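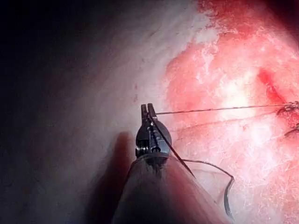 Denise Okray

November 16, 2019
Last updated: November 16

Rule 11 said that once a stitch was under tension, the console did not let go of the thread until a person in the room said the word "release." I had written most of the other rules at Kinodow. Rule 11 was there before me.

The jaws had the thread closed between them and the line ran tight to the knots on the right. On the big screen it looked as thick as a rope. The tissue above it was red and shiny under the light.

"Holding," the system said.

The surgeon had both hands off the controls, as the rule required. I stood behind her with the binder. My job was to mark each step and stay quiet.

"Tension steady," the system said. "Ready for release."

She didn't answer. She leaned toward the screen and looked at the knots, the upper one first.

The people at Serkus wanted Rule 11 gone. They had sent us a letter in August with 409 cases in it, and in all of them the system had judged the tension correctly. Their point was that the pause added time and a patient under anesthesia shouldn't wait for a word. I had read the whole thing twice and I couldn't find a mistake in it. The hospital in Tapia had already dropped the rule. I had a draft in my bag that dropped it here.

"Ready for release," the system said again. It was allowed to ask every 5 seconds. I wrote that one too.

"I heard you," she said.

She asked the nurse to dim the light a little. She looked again. Almost 4 minutes had passed on my sheet, longer than any pause in the letter.

"What are you looking for?" I asked. I wasn't supposed to talk.

"I don't know yet."

The system asked again. I stopped writing and looked where she was looking, at the dark red streak that ran down toward the upper knot. I had watched that screen all morning and had been reading the numbers beside it.

"Keep holding," she said, and put her hands back on the controls.

I turned to a clean page and wrote down the time.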